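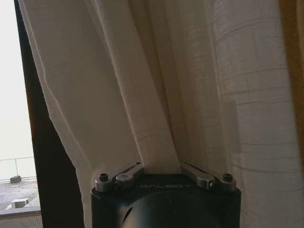 I've had the Linoren 178 canister filter running on my living room tank since December, so I figure I've lived with it long enough to have opinions. Fair warning, they're mixed!

First, the tank. It's a planted community setup with a big school of rummynose tetras, a few corys and one very bossy female apisto who thinks she owns the left side. I was using a hang-on-back filter before, and it did the job, but the waterfall noise was driving me up the wall every time I topped off late. Consuelo Vallejo at my fish club swears by canisters and had been bugging me to switch for ages, so I caved.

Setup took me most of an evening. The hoses are stiff (really stiff - soak the ends in hot water or you'll be fighting them until bedtime) and the instruction sheet shows the intake and output valves in a drawing so tiny I had to take a picture with my phone and zoom in. Once it was primed, though, it started right up and settled into a low hum. I can hear it if I put my ear to the cabinet door and that's about it. The fridge is louder.

The baskets are my favorite part. They lift out as a stack with one handle, and they're deep enough to hold my old sponge and a bag of ceramic rings with room left over for floss. I moved the old media straight in and never saw a blip on my ammonia tests.

Now the gripes. The priming button is flimsy and takes a lot more pumps than the box suggests. The spray bar came with suction cups that let go of the glass within two weeks, so I swapped them for a set of Olelora ones I had in a drawer. And the flow on full blast is way too much for my apisto, who spent the first Monday sulking behind a piece of driftwood. I turned it down a little over halfway and pointed the bar at the back wall, and she was out bullying the corys again by dinner.

Cleaning is easy enough. I shut both valves, pop the hose block off and carry the whole thing to the laundry sink - just keep a towel under it, it dribbles. The main gasket wants a dab of silicone grease each time or the lid gets hard to seat.

Would I buy it again? For a planted tank, yes, and I'd order better suction cups in the same cart. If you keep bettas or anything with long fins, I'd look at a smaller model first.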